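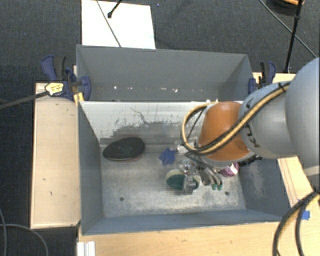 Mixed-goods bins, condition and replacement. Rajeshwari Ramasamy opened the item with the list of bins due for review at the Odcombe store. The gray bins on the sorting bench have been in service since before the present numbering system and carry no purchase record. Wear is plain on the metal floor of the front one, which is mottled and scuffed lighter over much of its lower half, with two small dark round holes, one toward the lower left and one toward the lower right. The meeting discussed whether the holes are a drainage feature or old fixing points. No drawing could be found. Gizella Fülöp will ask Šimek, who supplied the later bins, whether their pattern was copied from these.

Meeting of the Small Goods Handling Group, Odcombe store
Date: 26/06/2024
Chair: Rajeshwari Ramasamy
Minutes: Gizella Fülöp
Also present: day shift lead, returns desk, packing desk, stock records
Apologies: site maintenance

The chair took the bins item first so that the returns desk could leave early. The remaining items follow in agenda order.

1. Minutes of the March meeting

Accepted with one correction. Under "Labels," the word "shelf" should read "tote" in the second sentence. The action on aisle signs is closed. The action on the broken tape dispenser at the packing desk remains open. A part has been ordered and has not arrived.

2. Bins (continued from opening item)

2.1 Small holes. Stock records pointed out that any hole in a bin floor matters for small parts such as screws, beads and loose batteries. Items of that kind are to be bagged before they go into a metal bin. The returns desk asked whether this applies to items already in sealed retail packs. It does not.

2.2 Liners. Two options were considered. A loose rubber mat is cheap and can be washed, but it lifts at the corners and flat items slide under it. A fitted liner from Prostholm stays in place but has to be cut to the size of each bin. The group preferred the fitted liner for bins holding hard or painted goods. No liner is needed for soft goods. The chair asked for one trial liner before any larger order.

2.3 Color of liner. The packing desk asked for a light color. Dark items are hard to pick out against a dark floor, and black-bristled brushes were named as the usual problem. Agreed: light gray or cream, matte finish.

2.4 Measurement. Inside length, width and depth are to be taken at floor level and again at the rim, since older bins may taper. Readings go on the bin card in pencil.

3. Sorting of mixed household goods

3.1 Fill level. The present rule allows a mixed bin to be filled to 200 mm. The day shift lead reported that bins at this level take longer to sort than two bins filled to half that depth. Stock records had no timing data to compare. It was agreed to keep the rule and to record sorting times until the next meeting.

3.2 Spacing. Where a bin holds only a few items they should be spread over the floor and kept away from the walls. Long items lying against a wall are often missed at the final check. The returns desk asked for this to be added to the bench card.

3.3 Brushes. Brush heads are currently entered under both "Cleaning" and "Personal care," depending on who enters them. Gizella Fülöp proposed that the entry follow the shelf the item was sold from. The day shift lead noted that returned items often arrive without that information. After discussion: if the source shelf is unknown, enter under "Cleaning" and add the note "class not confirmed." Bristles are to face up in the bin where the shape of the item allows.

3.4 Odd shapes. Lobed and rounded items roll when a bin is moved. The bench card will say to lift bins level and set them down before turning. A divider was suggested and not taken up — it would have to come out for every large item.

4. Stock records

4.1 The small goods list now stands at almost 3,000 lines. Many lines differ only in color. Stock records asked for a fixed set of color words, as entries such as "purple-pink," "plum" and "berry" are being used for the same product. A short list will be sent out for comment. Where an item has two colors, the main color is entered first and the second goes in the notes field.

4.2 Lines with no movement will be moved to the Gredska archive after the next count. They can be called back by line number. The packing desk asked for one week's notice and this was accepted.

5. Cleaning of bins and bench

Bins are to be emptied fully before wiping. Partial clearing, with items pushed to one end, is to stop. Mild detergent and a soft cloth only — the abrasive pads are to be withdrawn from the bench cupboard. The chair noted that light scuffing is not grounds for rejecting a bin. Sharp edges, raised metal and cracks are. Bins rejected on these grounds are to be tagged and placed by the loading door.

6. Other business

The packing desk reported that the lamp over the left end of the bench flickers on start-up. Passed to site maintenance.

The returns desk asked whether the bench can be kept clear for the last 30 minutes of each shift for the final check. Agreed as a trial.

Actions

Gizella Fülöp: write to Šimek about the floor holes. Update the bench card with 2.1, 3.2, 3.3 and 3.4.
Rajeshwari Ramasamy: obtain a price and one trial liner from Prostholm.
Day shift lead: measure the bins on the bench. Record sorting times.
Stock records: send out the color list. Give notice of the Gredska transfer.
Packing desk: remove abrasive pads. Report on the tape dispenser part.

Next meeting to be set once the trial liner has been delivered.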